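I'd been meaning to sit down with my upstairs neighbour for months, ever since she let slip on the landing that she'd kept an allotment at Holroyd for 25 years and had never once bought a packet of runner bean seeds. Never! I've killed mint, so you can imagine how quickly I invited myself round for tea.

She got started by accident, she told me. Her husband's aunt had given up her plot and left behind a shed, a water butt and one very old row of beans. "I didn't know what they were called and neither did she," she said. "I let a few pods go brown, stuck them in an envelope and forgot about them till spring." Those same beans are still going. She calls them Wonov, after a word pencilled on the shed door (no idea what it means, she's given up asking).

I wanted to know how you choose which pods to keep, and she looked at me as if I'd asked how you choose a chair. "The good ones, low down on the plant. Tie a bit of wool round them so you don't eat them by mistake." Did she ever eat them by mistake? "Every year until I bought red wool."

Then we got on to storage, and I confess I perked up, as I do love a tin. She uses paper envelopes inside old biscuit tins, kept in the back bedroom with the radiator off. She won't have plastic bags. "They sweat. I lost all my peas one winter, and I was cross until June."

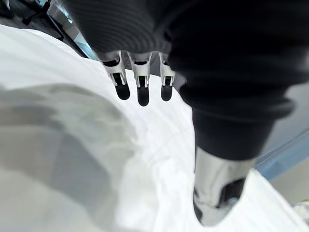
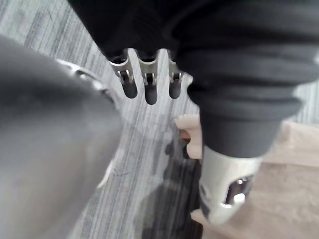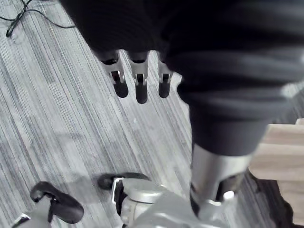

Her other big subject is the seed swap in Woron, which she goes to every February with a shopping trolley. She reckons there were about 80 people last time, most of them after tomatoes. "Go for the lettuce," she said, leaning in as though someone might hear. "They all walk straight past the lettuce." She came home with a speckled one that stood right through the hot spell without bolting, and she's promised me a pinch of it.

I asked whether anything had beaten her. Parsnips, she said straight away. The seed doesn't keep, the plants take up the bed for two summers, and they get taller than she is. "I do it every so often to prove I can, then I remember why I stopped."

By now the pot was cold and I'd filled four pages with notes I can barely read. On my way out she handed me an envelope with nine beans in it, and told me to sow them in May and leave them alone.

They're in my kitchen drawer, next to the batteries. I've bought the red wool already.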